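4.2 Range estimates and the optimism of the dashboard

The remaining-range figure on an electric car is a forecast, and like most forecasts it is produced by someone who would prefer you to stay cheerful. Petek and Delić, in their earlier study of the Nidden hatchback, called it "the friendliest number in the vehicle." We set out to see how friendly it is once the weather turns, and whether owners go on believing it.

Drivers in the Gitov panel were asked to keep a log for every trip on which they left home with a full battery. They wrote down the range shown at departure, the range shown on arrival and the distance driven. They were also given a blank box marked "remarks," which we had expected to be ignored. It was the fullest column in the log.

The trips began in October, when the cars still behaved more or less as promised. On the first cold mornings the estimates began to slide, though seldom before the driver had pulled out of the driveway. Quan, who coded the logs, found that the displayed range at departure barely moved from one week to the next, while the range on arrival fell well short of what simple subtraction would suggest. The software in the Softić sedan averages over the last 300 miles of driving, so a cold snap reaches the dashboard several days after it has reached the driver's feet.

Figure 9. Yellow plush toy between two black gripper fingers, on a gray tabletop.
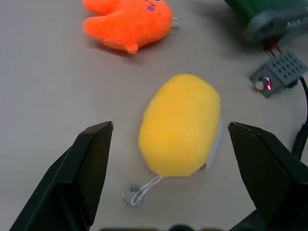 Does a driver who has been misled by the estimate stop trusting it? Most of them keep trusting it but subtract a private amount first, and the private amount is nearly always too small.

These private corrections deserve more attention than they have had. One owner took off a fifth in winter and nothing in summer, on the grounds that summer was "normal." Another subtracted whatever the heater seemed to be costing, a sum he worked out by ear. A third had covered the display with a parking permit and drove by the battery percentage alone — her remarks were the shortest in the study and her arrivals the least eventful. We would hesitate to recommend the permit as policy.

The makers' side of the matter is less colorful. Oter, whose charging network several of our drivers used, publishes its own trip planner, and its figures were gloomier than the dashboard's on every route where we could compare the two. A charging company has its reasons for suggesting that you stop and charge. Still, on cold days the gloomier figure was the better one, and drivers who followed it complained about the coffee instead of the car.

Kelmendi has argued that the estimate should be shown as a span, with a low end and a high end, and that buyers would get used to it. Nikolovski replies that buyers would read the high end and tell their friends about it. Our logs cannot settle this, though the remarks column leans toward Nikolovski. Section 4.3 turns to what happened when 8 of the cars were given revised software, and why two of their owners asked to have the old number back.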